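Small jars vs. one big bin for seed starting mixes and soaking seeds?
Home Garden Help > Vegetables > Seeds and Seedlings

Posted by Stosen on Apr 14, 2023

Hi everyone! First year growing peppers from seed and I am completely hooked already. I have a packet of mixed hot peppers plus some sweet ones, and half of what I read says to soak the seeds overnight before planting and the other half says don't bother. I also read that chamomile tea works better than plain water?? My first tray came up really patchy. The sweet ones are doing great but out of one whole row of hots I got a single sprout, and it fell over.

I'm using a heat mat, a plastic dome lid and bagged starter mix. The mat has no thermostat. Should I soak the next batch, and if so in what and for how long? And is it too late to start over? Last frost here is usually mid May.

Viewed 2,869 times

Grodell

Not too late but don't wait. Plant them and keep them warm. I never soak and mine come up fine. Get a thermostat for the mat.

Yi-an Shim

Oh, peppers from seed, welcome to the club! You are going to have so much fun with this.

First, the patchy row. Hot peppers are just slow. The really fiery kinds can take three or four weeks to show anything, while a sweet bell might be up in eight days, so please don't dump that row yet. I gave up on a tray once, left it on the back steps, and found seedlings in it a couple of weeks later. The one that fell over sounds like damping off, a fungus that loves still, wet air. Take the dome off as soon as the first sprouts appear, water from the bottom, and run a little fan nearby on low. That fan did more for my seedlings than anything else I've bought!

Now soaking. I'm a fan of it for the hots and skip it for the sweets. Use lukewarm water, overnight, and no longer than a day or the seeds can start to rot. Chamomile tea (cooled all the way down, please) is an old favorite with pepper people. I've tried it both ways and couldn't tell you for sure that the tea did anything, but it smells lovely and it's cheap. Some folks also put a tiny splash of hydrogen peroxide in the water. Label as you go! Every pepper seed looks like every other pepper seed, and I still have a plant from last July that I can only call "the surprise one."

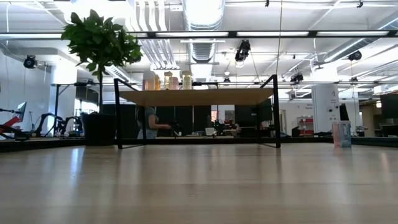 Soaking more than one variety at a time is where people get into a muddle, especially with a mixed order like yours. Give each kind its own container and put them in a row, in the same order as the rows in your tray. See-through ones are easiest to keep an eye on, like the four on that little wooden shelf with the black legs, where the different tints help you tell them apart too. I'd still put a strip of masking tape with the name on each one — a cup of tea and a cup of slightly older tea look very much alike by morning. When you're ready to plant, pour each one through a coffee filter and tip the seeds straight into the mix, a quarter inch deep, covered lightly.

As for the mat, yes, get that thermostat. Mats without one can run hot, and peppers are happiest with the soil at 80 to 85. Stick a cheap kitchen probe right down into the mix to check it, as the air under the dome will fool you.

Start the new batch this week and you'll be fine. They'll be smaller than store plants when they go outside, but peppers catch up fast once the nights are warm. Hold off until nights stay above 55, even if your frost date has passed. And tell us what comes up!

Stosen

Thank you so much, this is great! Checked with a meat thermometer and the mix was at 96, yikes. Mat is unplugged until the thermostat gets here. Going to soak the hots tonight and do half in tea just to see.

Woo

I do the damp paper towel in a zip bag on top of the fridge. You can see which ones sprout and only plant those. Be careful with the little root when you move them, it snaps easy. Old seeds don't do well no matter what you soak them in so check the date on the packet.

Stosen

Packet says packed for 2019... that might explain a few things. Ordering fresh ones!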